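A Day at the Flarkside Mill Open House

I've been wanting to get inside the Flarkside mill for years, ever since I first drove past the stacks of lumber drying along the river road and smelled it through the car window. They open the doors to the public once a year, and this fall it fell on 25th October, a Wednesday, so I took the day off and went. I'm so glad I did. I came home with sawdust in my shoes and a lot more respect for my kitchen table.

Getting there is easy enough if you come up from Jovville. Take the valley road north, ignore the first sign (it sends you to the loading gate, where a very patient man turned me around), and keep going until you see the blue water tower. Parking was in a mowed field. Bring boots if there's been rain. I had sneakers on and regretted it by the time I reached the ticket tent.

The tour starts out in the log yard, and I could have stayed there all morning. Maple, ash, cherry and red oak, each in its own row, with a sprinkler running over the maple piles even though the air was cold. Our guide explained that maple stains badly if the logs sit and dry out from the ends, so they try to saw it fast and keep it damp until then. Each log has a dab of paint on the butt end that tells the sawyer where it came from and what grade they're hoping for. Hoping is the right word! You can't really tell what's inside until the first cut, and everyone who works there seems to enjoy that part.

The mill gets its logs from woodlots inside a pretty small circle, and the biggest single supplier is the Sukach tract on the east side of the ridge. It covers 2,161 acres, and it has been cut selectively, a bit each winter, for longer than anybody on the tour could remember. They start again in December once the ground is frozen hard enough to carry the skidder. There was a big map of it pinned up in the sawyer's shack, colored in with pencil, and I liked that more than any of the printed posters.

Then came the saw itself. They hand you ear protection at the door and you stand on a raised walkway behind a rail. The carriage slides a log past the blade, the slab drops away, and suddenly there's this clean, pale face that has never seen daylight before. I watched eleven or twelve logs go through and my group had to come back for me. The operator turns the log between passes, looking for the best side, and the whole decision takes a couple of seconds. Two of the maples had curl in them, and both times a little cheer went up from the walkway.

Curly maple was the thing I most wanted to learn about, and the guide was happy to talk. The fibers grow in waves when they'd normally run straight up the trunk, and when you saw across those waves the light bounces off them in different directions. Tilt the board and the stripes seem to move. As for why one tree does it and its neighbor doesn't, she gave us three theories and said she didn't fully believe any of them. It's also miserable to plane, apparently. The grain keeps changing direction on you and little chips tear out unless the knives are very sharp and the cut is very light.

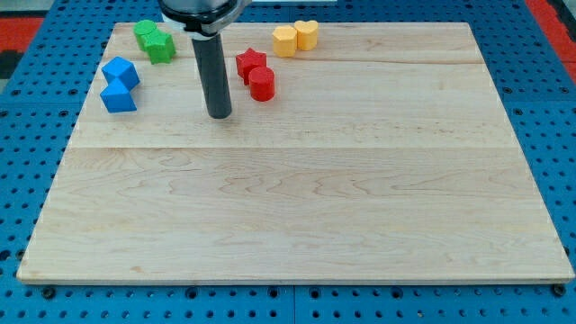
After the saw floor we walked over to the kilns, which I had expected to be dull. Wrong! There are 4,000 board feet in a full charge, stacked on thin sticks so air can get between the layers, and the stack has to be dead even or the whole lot dries crooked. They let us step into an empty one that was still warm from the last load. It smelled like toast and pancake syrup. Maple gets a slower, gentler schedule than the ash does, and if you hurry it you get a gray tint through the middle that no amount of sanding will take out. There's an old Ko moisture meter hanging on a nail by the door, and the kiln operator still trusts it over the newer one in the office.

Lunch was chili and cornbread in the big shed, five dollars, served on long tables made from slabs too rough to sell. I sat with a family who had come for the wood auction and a retired couple who wanted a mantel. We passed offcuts up and down the table and tried to guess the species by smell. Cherry is easy. I got the ash wrong twice.

The afternoon was gluing and finishing, in the newer building across the yard. This is where planks become panels, countertops, benches and cutting boards. The edges get run straight on the jointer, glue goes on with a roller, and the clamps close up until a thin bead squeezes out all along the seam. What I hadn't known is how much time goes into arranging the planks before any glue comes out. They shuffle them around on the bench, flip them, step back, swap two, and step back again, trying to get the color and the figure to run together across the joints. A good match takes a lot of looking. A visitor asked whether a glued joint is weaker than solid wood, so the demonstrator clamped a test piece to the bench and hit the free end with a mallet. It broke, and the break was in the wood right beside the joint. Big applause.

I asked about end grain, because I'd always been told to seal it and never knew why. Water moves through the ends of a board far faster than through its face, so that's where cracking usually starts. Two or three coats of oil on the ends for every one on top was the advice. I've already done it to my own cutting board at home, which was overdue by a decade.

The shop at the end is small and dangerous to your wallet. Shorts and offcuts are sold by the crate, and full boards are racked by species along the back wall. The most expensive thing on the floor was a single wide plank of curly maple at 700 dollars, and people kept going over just to touch it. I bought a crate of cherry scraps and one narrow maple board with a bit of ripple at one end - no plan for it yet, but it's leaning in the hallway and I look at it every time I go by.

A few practical things if you're thinking of going next year. Come early, as the morning saw tours fill up first. The man at the tent told me they'd had 121 people signed in before ten o'clock. The walkway has stairs at both ends, but the kilns, the shed and the finishing building are all on level ground. Kids are welcome everywhere except the saw floor, where the minimum age is eight. Cash is easiest for the chili, and the shop takes cards. Dress warmer than you think you need to, because the big doors stay open all day.

The auction was just getting going when I left, and the couple from lunch were in the front row with their bidding card up. I hope they got their mantel.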